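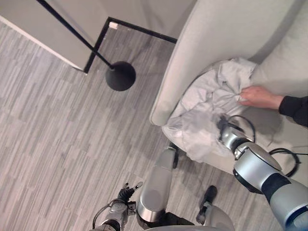
Hello, and thanks for clicking on the "about" bit, which hardly anyone did on our old site (we checked).

I'm Oľga Kollár, and together with Yogesh Agarwal I run Flasura, a very small company that writes about and arranges stays in the Flirkska valley. There are two of us all year and a third pair of hands from June until the plums are in. We have a desk each, one printer between us and a van with a heater that works on the left side only.

I grew up in Kuruc, the top village, where the road stops and the footpath to the ridge starts. My grandmother's house is still there, with its blue gate, and my cousins still argue over who gets to prune the pear tree. Yogesh came to the valley on a walking holiday, missed the last bus down from Kuruc and had to knock on doors for a bed. He went home, thought about it all winter and moved here the next spring. He now knows more footpaths than I do, and he won't let me forget it!

If you've never heard of Flirkska, I'm not surprised. It's a long, narrow valley with one proper town, Naltus, and a string of villages up either side of the river. Naltus has the railway station, the bakery, the chemist and the only cash machine, so sort yourself out there before you go any higher. Kuruc has up to 400 people in summer, when all the grandchildren are back, and a good deal fewer once the snow comes. The highest point on the ridge is 1,248 metres. That won't impress anyone who's been to real mountains, but the last hour is steep and you'll want your lunch at the top.

We started Flasura as a printed sheet. It was one side of paper with the bus times, the names of three families who let rooms and a map that I drew by hand and got slightly wrong (the chapel was on the wrong bank of the river, sorry to everyone who got their feet wet looking for it). We ran off 50 copies and left them at the station. They had gone by the end of the week, so we printed 1,000, which was far too many, and I still use the backs for shopping lists.

These days we look after bookings for family rooms, a few whole cottages and the old schoolhouse above the mill, where you can sleep a big group if they all like each other. We visit every place ourselves before it goes on the list and again each spring. Yogesh tries the beds and the showers. I have coffee with the owners and ask nosy questions about the neighbours' dogs, the church bells and where you're meant to park. It all goes into the write-up, bells included. If a room is dark in the mornings, we say so.

We also do the walks. There's a set of route notes you can pick up from us in Naltus, or we'll send them over when you book. They're written the way we'd tell a friend: turn left at the trough, don't trust the second signpost, shut the gate. The ridge walk is the one everybody asks for, but my own favourite is the low path along the river from Naltus to the mill, especially late in the afternoon when the sun comes in sideways and the herons are about.

A few things we don't do. We don't run coach trips, we don't do stag weekends and we can't get you a table at the inn in Kuruc, where you turn up and hope like the rest of us. We don't have a ski lift to offer you either. People do come in winter, mostly to sit by a stove and read, and the families who stay open then are very good at soup.

Our office is up the stairs next to the bakery in Naltus. We're usually in from nine in the morning until the bread runs out downstairs, then back again after lunch. Ring the bell twice, as the first ring tends to get lost under the mixer. You can write to us in English, Slovak or Hindi, and Yogesh is having a go at German, so be kind to him if you get one of his replies.

Dogs are welcome in the office, muddy boots too. Just leave the boots on the mat.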